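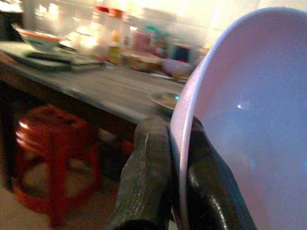 Every home robot project starts with a promise about chores, and the one I went to see in Letau is no different. Its builders rent a corner of Skitis, a shared workshop with 36 members, and they want a machine that can clear up after supper. I have heard this before. What I will grant them is the grip: one finger on either side of the rim, a big white bowl pinched between the two, with a table of jars and bottles behind it. A child of four does the same and gets no feature written about it.

The parts bill so far stands at 3,443 euros, which leaves out the evenings. The fingers came from Huet, a small supplier that sells them in pairs, and the team is already on its second set. Ask how often a pick goes to plan and the talk drifts to software. 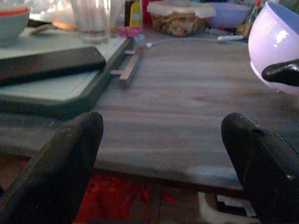

Their own log is more candid. Out of 38 tries in July, 10 ended with the right thing in the right place. The rest are put down to "timing", a word that seems to cover a great deal. To their credit, the log is pinned up by the door where any member can read it.

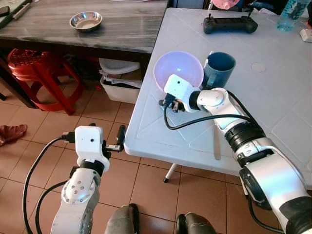

I asked what would count as finished. One builder said a whole table, cleared without help. Another would settle for the bowls. A rival group in Burnasen claims to have managed both, though it has yet to let a visitor watch – and until it does, I would file that claim with the rest. The Letau team plans another run of tests before the lease on its corner comes up. I still wash up by hand.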